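3.2 Visual order and the serving of small foods

Participants in the Greltitz interviews often spoke about food and its container as one thing. A snack which is placed on a tray was called "ready", while the same snack on a bare table was called "left over" by several persons. Tiwari, who studied tea stalls in Rurnora, found a similar way of speaking among the sellers, and she proposed that the border of the tray works as a kind of promise to the guest (Tiwari, chapter 5). Our material supports this idea only in part. Of the 30 households which we visited in November, 13 used a tray for daily meals, and the others kept it for visitors – often on a high shelf, wrapped in cloth.

The colour of the tray was also discussed. Older respondents preferred pale trays, as they show crumbs and stains at once and therefore prove that the house is clean. Drinks were treated in a different manner. They were seldom put on the same tray as the food, but were kept close to it in a row or on a stand (Figure 4).
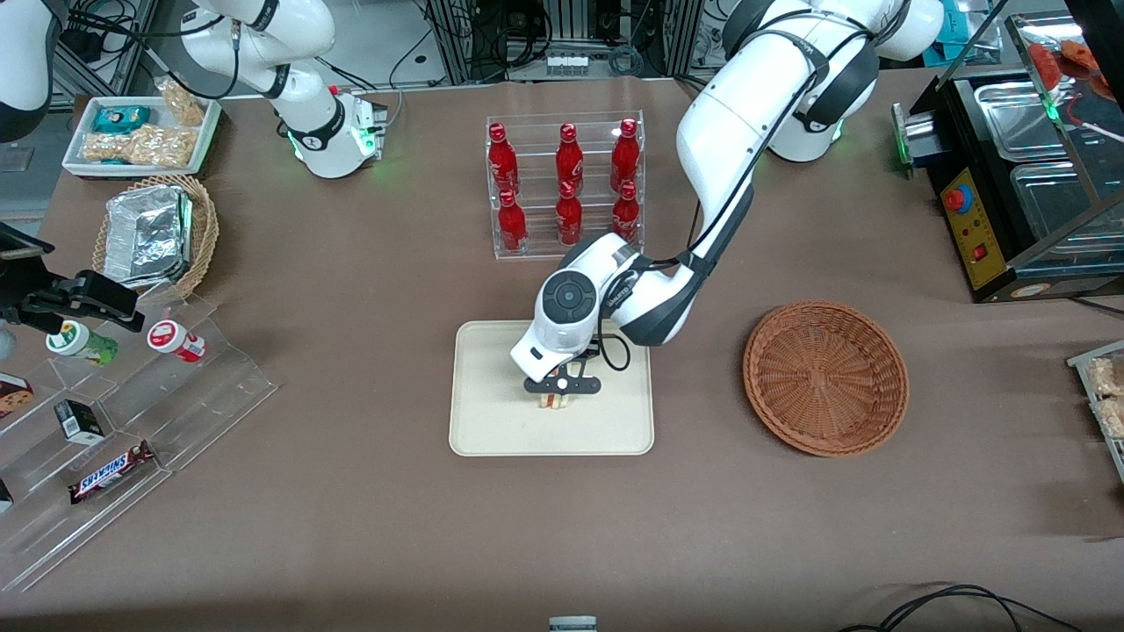
Figure 4. Small sandwich-like item above a cream-coloured tray, with bottled drinks in a clear tiered rack.

This separation between food and drink was weaker in Torkudport, where the homes are smaller and one surface must serve for many purposes. Respondents there told us that a guest should be able to reach the glass without crossing the plate of another person. We did not meet this rule in Greltitz, although the hosts in both towns followed a fixed order of serving: first the drink, then the salty food, then the sweet. Whether the order is older than the use of trays cannot be decided from interviews alone, and we return to this question in section 5 with the household inventories.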